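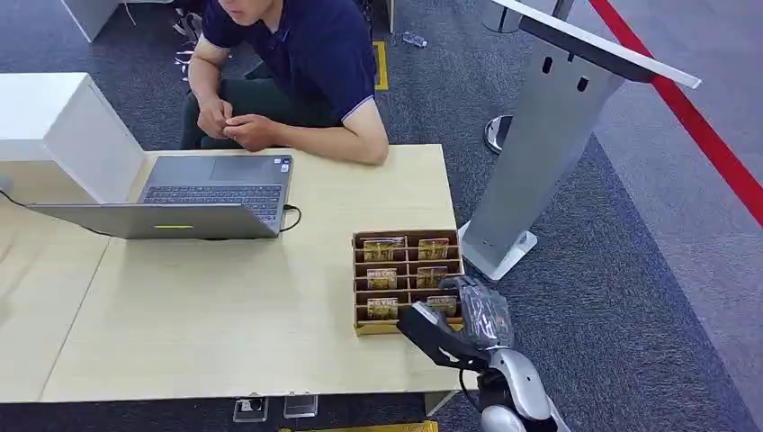 16. Januar 2023
Eingetragen von R. Echeverri

Zelle Inga, Greifer und Folie

Heute vormittag den Greifer am rechten Arm nachgesehen. Grund war die Meldung von Aníbal, dass die Finger beim Schließen auf die Päckchen manchmal zu spät stehen bleiben. Die Päckchen werden dann oben eingedrückt. Ich habe zuerst an die Kraftgrenze gedacht, aber der Wert in der Datei war unverändert seit der letzten Eintragung.

Danach Leerfahrt ohne Ware, Geschwindigkeit auf 60 Prozent gesetzt. Auf, zu, auf, zu. Der Motorstrom steigt beim Schließen kurz vor dem Ende an, obwohl dort nichts zwischen den Fingern ist. Marleny meint, es kommt von der Folie: wenn sie zu weit nach vorne rutscht, dann zieht sie sich in das Gelenk und bremst. Ich halte das für möglich. Folie um zwei Fingerbreiten zurückgeschoben und neu festgemacht, Stromkurve danach flacher. Ganz weg ist der Anstieg nicht.

Referenzfahrt neu gemacht. Nullpunkt lag 2 Zehntel neben dem alten Wert, habe den neuen gespeichert und den alten in der Datei als Kommentar stehen lassen. Bitte nicht löschen, ich möchte beim nächsten Mal vergleichen.

Zum Kabel: Das Greiferkabel hängt außen am Unterarm herunter. Bei der Bewegung zur vorderen Reihe der Schachtel soll es eine Schlaufe behalten, sonst wird am Stecker gezogen. Wayne wollte einen Halter von Zestcombe bestellen, der ist noch nicht gekommen. Bis dahin vor jedem Start mit der Hand prüfen.
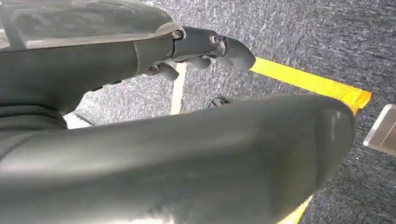 Roxana Echeverri

Nach der Mittagspause die Schrauben. An der Seite vom Greifer sind zwei, die man ohne Demontage erreicht: die kleine, wo die Abdeckung an den schmaleren Teil stößt, und die etwas größere weiter vorne am Greiferkörper. Die kleine war fest. Die größere ließ sich fast eine Viertelumdrehung nachziehen, das ist mehr, als mir gefällt. Mit Farbstift einen Strich machen wäre gut, ich hatte keinen dabei. Wer den nächsten Dienst hat, bitte nachholen.

Abdeckung mit trockenem Tuch abgewischt. Kein Alkohol auf diesem Kunststoff! Bei der Zelle in Idovcombe ist er davon matt geworden.

Das gelbe Klebeband auf dem Teppich bleibt vorerst, auch wenn der Rand ausfranst. Maribel misst den Standplatz danach aus, und wenn jemand das Band neu klebt, muss auch die Position vom Tisch neu eingelernt werden. Also zuerst mit ihr sprechen.

Am Ende noch ein Dauerlauf mit 220 Zyklen, ohne Päckchen. Kein Abbruch. Der Zähler für die Wartung steht jetzt wieder auf null, nächste Kontrolle bei 2000. Wenn der Strom vorher wieder steigt, nicht warten, sondern Greifer ausbauen und das Gelenk offen ansehen. Der passende Schlüssel liegt im Koffer von Turkov, im unteren Fach.

Offen: Halter für Kabel (Wayne). Strich auf der Schraube. Aníbal fragen, ob die eingedrückten Päckchen alle aus der vorderen Reihe waren, das hat er nicht aufgeschrieben.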